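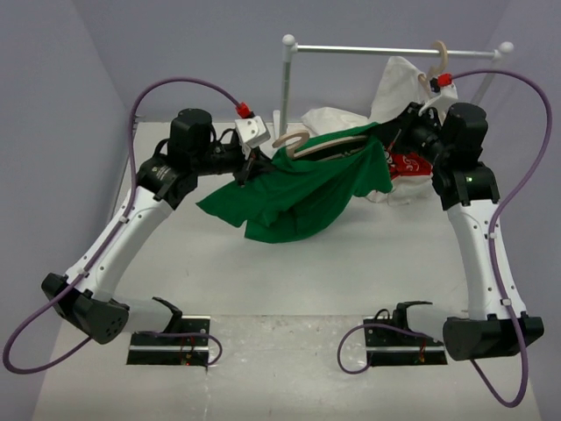
Speaker notes, Thursday evening talk, Plillthorpe library
"Will it do my laundry yet?"

Slow down at the start. You always rush the start.

Hi everybody, thanks for coming out. I've been asked one question at every party since I started writing about automation, and it's never about jobs or the end of the world. It's "okay, but when can it put my clothes away?" So tonight I'm going to try and answer that, and I'll give you the short version now in case you've got a babysitter waiting: not yet, but I'm a lot less gloomy than I was.

(Ask for hands: who likes doing laundry? There's always one. Be nice to them.)

Let's start with the chores machines already do. Washing and drying, sure, we handed those over ages ago and we don't even call the washer a robot. Dishes, mostly. Floors, kind of, if you pick up your socks first. What those jobs have in common is that you bring the mess to the machine, or you clear the room for it, and then it does one thing over and over in a box or on a flat floor.

Now think about a T-shirt. A coffee mug is the same shape every time you grab it. A shirt has a different shape every single time you touch it! You pinch it in one spot and the rest slides, or bunches up, or folds over the part you needed to find. You and I don't notice, we're watching TV while we do it. We feel around for the neck, slip the hanger in, give it a tug, done. I tried it at home with oven mitts on and my eyes half shut, and I'd recommend it to anyone who thinks robots are being slow on purpose.

NEXT SLIDE 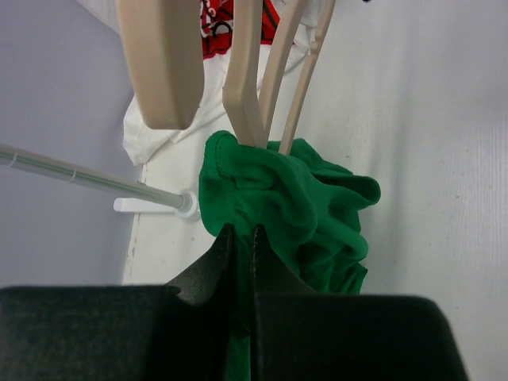
Green fabric pinched between two black fingertips, hangers just above.

Give people a second with this one, let them look.

Look how little those fingertips have hold of compared with all the cloth bunched up over them. There's a hem in there and a seam and a whole lot of wrinkles, and from this close I couldn't tell you which part of the garment I'm looking at. Then there are the hangers, which are skinny and crowd together, and another piece of clothing behind. My closet looks like that on a good day.

(If somebody asks why not build a hanging machine: good question, get to it now.)

You can build special equipment for this stuff. I toured the Nechyporuk plant over in Rovton, where they press and bag uniforms, and the line is great at what it does. It handled 249 jackets while I was there. But a person still puts every jacket on its hanger before it goes in! I asked, and the shift lead told me they'd tried to automate that station 2 times and went back to people both times. Same jackets, same hangers, good lighting, and that was still the hard part.

Do the Ponik story here if there's time. (Rental kitchen, dish towels, the drawer. Keep it under 4 minutes, it ran long last time.)

So what would change my mind? I want to see one go through a mixed basket, with a kid's hoodie and a slippery blouse and something inside out. I want it to drop a sleeve and go find it again without help. And I want it in a regular bedroom with a cat on the bed.

Questions. Repeat each one into the mic, the back rows can't hear. Room has to be cleared by 9, so chairs against the wall before you leave.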